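Grasp labels without a robot: Lena Kwiatkowski on the Skisik recordings

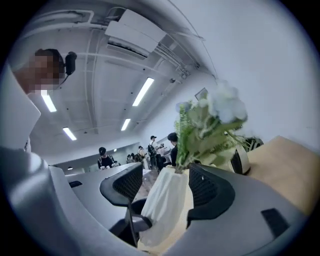 View from the hand-held gripper in a shared office, with both fingers and a fabric-wrapped vase of flowers between them.

Apr 16, 2025

Kwiatkowski's group at Etura trains grasping policies on recordings made by people carrying a gripper by hand. The set now holds 3,232 episodes from 9 rooms. "We kept the clutter," she says. "Chairs, ducts, people walking about. A policy trained on bare tables failed in offices."

Finger width is read from the picture itself. Ataberk Dağdelen, who wrote the tracker, puts the error at 2 mm. "Draped cloth is still our worst case," he says. "The edge moves when you touch it."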